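# The blue bottle years

There's a cupboard under my sink that I've been avoiding since roughly the last time I moved the bin. You'll know the sort. Half a packet of dishwasher salt, a scourer that has gone hard at one end, three carrier bags inside a fourth carrier bag, and bottles. So many bottles! I'd been asked to write something cheerful about storage for this issue, and I thought I'd start by being brave and pulling the whole lot out on to the kitchen floor before breakfast.

By the time the kettle had boiled I was sitting cross-legged in a ring of plastic, thinking that we've all got terribly used to looking straight past this stuff. I could tell you the exact shape of my grandmother's milk jug. I could not, until last December, have told you the shape of a single thing I clean the house with.

What changed that was Rosalie Koller. Rosalie collects plastic bottles, and I don't mean she's slow with the recycling. She has 1,713 of them, on shelves, in a converted dairy in Darkau, arranged by colour so that you come in at the whites and work your way round to a frankly alarming corner of oranges. I went expecting to spend an hour being polite. I stayed until it was dark and missed my train.

She started with one, of course. It was a Timard floor cleaner, long gone from the shops, that had belonged to an aunt and had been sitting on a windowsill with a candle stuck in the neck. "I just liked how fat it was," she told me. "I thought, somebody sat down and drew that." She was 50 at the time and had never collected anything, not even stamps as a girl, and now she drives to house clearances with blankets in the boot so that nothing gets scratched on the way home.

I asked what makes a good one (I was already eyeing up a yellow thing with a waist like a film star) and she said it's the shoulders. A mean bottle has mean shoulders. It goes straight up and then suddenly stops, like a man in a bad coat. A generous one slopes out, gets fatter than it strictly needs to, and comes in again lower down so that it settles. Once she'd said it I couldn't stop seeing it. My own washing-up liquid has no shoulders whatsoever and I've gone right off it.

Then there are the seams. I'd never given a thought to seams, but that pale line down a plastic bottle is where the two halves of the mould met, and Rosalie reads them the way other people read hallmarks. Some are so fine you have to find them with a thumbnail. Some wander. She has a shelf she calls the Nekuturas, all from one small works, where the line stands up so proudly you could open a letter on it, and she's fonder of those than of anything smoother.

I like the blues best. Blue is what you get when a manufacturer wants you to think of water, or the sky, or a very clean swimming pool, and there must be a dozen shelves of it in every shade from baby bonnet to school jumper. The ones with a green top please me most – two colours that my mother would never have let me wear together, and on a bottle they look as fresh as anything. 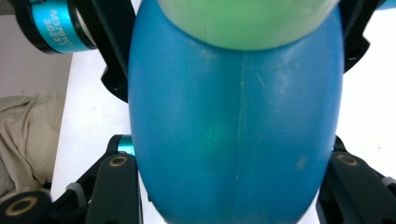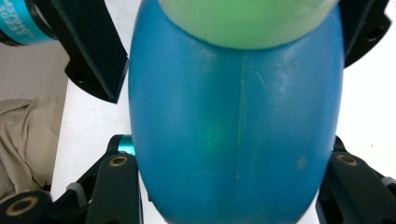

*Blue below, pale green on top, with the mould seam running down the middle and a scuff on the right-hand side.*

Scuffs, by the way, are allowed. I'd assumed a collector would want everything spotless, but Rosalie gets quite cross on the subject. A bottle that's been used has been knocked against taps and dropped in the bath and stood on by the cat, and she'd no more polish that out than iron her own face. She has a friend with a rival collection, all boxed, all perfect, and she says going round it is like visiting a dentist.

She does wash them, though, and since half of you will be wanting to know how, I wrote it down. Warm water, never hot, because hot can make the thinner ones go soft and you'll end up with a lean. A drop of ordinary washing-up liquid and a soft cloth. For old labels that have gone to brown glue, a dab of cooking oil left for 12 minutes and then wiped off with kitchen paper. Tops off, everything upside down on a tea towel overnight. Scouring pads are banned from the building. And do be sensible about whatever was in there before: rinse well, keep the windows open, and never tip one bottle's leftovers into another to save space. I used to do that. I had a proper telling-off.

Light is the other enemy. The dairy has blinds on the south side, and they stay down all summer, so you walk about in a sort of underwater gloom until she switches the lamps on. It's worse for the reds, she says, which go pink and then go nowhere. Blues hold up better, at least in her experience, though she moved hers away from the window after a Yadav fabric softener she was particularly proud of came out two-tone, like a caravan.

I came home with a present, a stubby little green thing that once held bath foam, and it now lives on the landing with some dried grasses in it. Visitors ask where I got it. My sister thought it was Italian.

Which brings me back to the kitchen floor. In the end I kept 4 bottles in use and gave everybody else a proper wash. The empties I'd normally have thrown out got a second look this time, shoulders and seams and all. Most went to recycling. One has been refilled with tap water for the houseplants, and another, a squat one with a handle that fits my hand beautifully, is in a jiffy bag on the hall table, addressed to Darkau. I've put a note in asking whether she's already got it.

The three carrier bags are still inside the fourth. I've shut the door on those for now.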